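Hegyi Lane Residents' Association
Minutes of the July meeting, held in the back room at Selgate Hall

The chair opened at 7:10 p.m. Apologies were taken as read. The minutes of the previous meeting were approved after the word "agreed" was changed to "discussed" in two places.

1. Water bills

Esko Miettinen reported on the new billing system from Ilel. The shared meter for the lower block shows a charge of $2,215 for the quarter, against $528 for the same quarter last year. Ilel says the earlier bills were estimates and the new one is correct. Members asked how an estimate could be that far off for that long. Esko said he had put the same question to them and had been sent a leaflet.

It was proposed that the association pay $528 now and dispute the rest. One member doubted this would do anything except start the late fees. Carried, nine in favor.

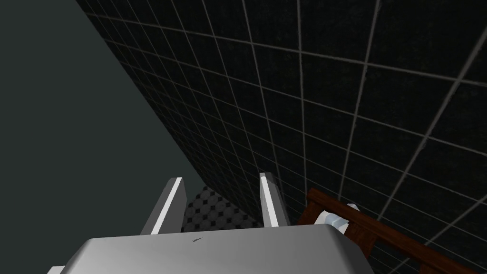 2. Hallway repainting

Flestomico has quoted for the stairwell and both hallways and promises a finish that will "stay like new" for 20 years. The meeting did not believe this. The last contractor promised ten and the corner by the mailboxes was bare in two. There was also a long exchange about color. The firm recommends a pale grey matte, and it was pointed out that on a smooth, pale grey surface even one tiny dark smudge is the first thing the eye goes to. The firm's answer, that marks wipe off, was not accompanied by a sample. Esko to ask for a test patch beside the bike rack, to be left up for a month before anyone signs. Decision held over.

3. Parking

The city's reply on permit parking was read out. It says the matter is under review, as did the one before it. No action.

4. Any other business

A request for a second recycling bin was supported, though several people wanted to know who would wheel it out. Left open.

The meeting closed at 8:35 p.m. Next meeting at Selgate Hall, same room, if the booking is confirmed in writing this time.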